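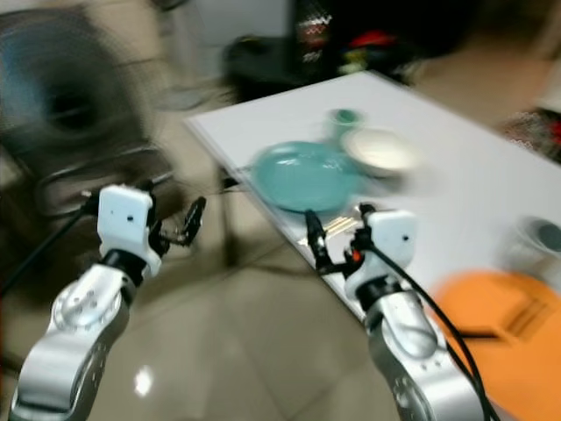 Rondby Two-Arm Table Kit

A pair of arms, two grippers and a head camera, sold as a kit for people who have a shared workshop, a spare bedroom or a very patient household. You build it, you wire it, you teach it to set the table. Setting the table yourself takes a minute and a half. We mention this early so we don't have to discuss it in the reviews.

The silver links come drilled. The white gripper housings come closed up, and we would like them to stay that way. The black fingers go on last.

What's in the box

Two arms, left and right (they are not interchangeable, whatever the forum says)
Two gripper housings with fingers fitted
4 spare fingers
8 cable clips
Head camera with bracket
Grelis control board, firmware loaded
Bag of screws, plus a smaller bag of the screws you will drop
Printed build guide

Not in the box: the stand, a computer, a table, crockery. People ask about the crockery more than you'd think. Start with a plate, a bowl, a cup and a pair of chopsticks. The plate is the easy one if it has a raised rim. Chopsticks lying flat on a white tabletop are where most weekends go.

Building it

Allow two evenings if you have built something like this before and a long weekend if you haven't. Bolt both arms to your stand before you run any cable. Then run each gripper cable down the outside of its arm with enough slack for the elbow to fold all the way, and clip it. Too little slack and the arm unplugs itself. Too much and it picks up its own cable, which it will do with more confidence than it ever shows with a cup.

The camera bracket takes a quarter-inch bolt. Aim it so that both grippers and the near corner of the table are in view at the same time. If your early recordings look smeared, the head is moving too fast for the exposure. Slow it down in the Grelis settings page, or turn on more lights. A shiny tile floor will throw those lights straight back at you, so try a mat.

Park the stand well clear of the table for the first power-up. The arms go to their home position by the shortest route and do not ask what is in the way.

Before you order

The control board stores 2000 recorded moves. When it is full it stops recording and blinks, and that's all the warning you get.

The default pairing code is 1234. Please change it, especially in a shared shop. The people at the Pennington workshop didn't, and for most of an afternoon two teams were driving the same left arm.

The kit works with the Nenach rolling stand and with any flat post wide enough for the base plate. It does not work clamped to a folding table. We have the photos.

Fingers are wear parts. They are covered for breakage in the first month and after that you're buying them by the pair. Motors are covered for a year, unless the housing has been opened, and we can tell.

Shipping

Updated May 3, 2020. Kits ordered now go out in June. Spare fingers and cable clips are in stock and go out as soon as we find the tape.

Returns accepted on unbuilt kits. Half-built kits we will look at with sympathy, and then send back.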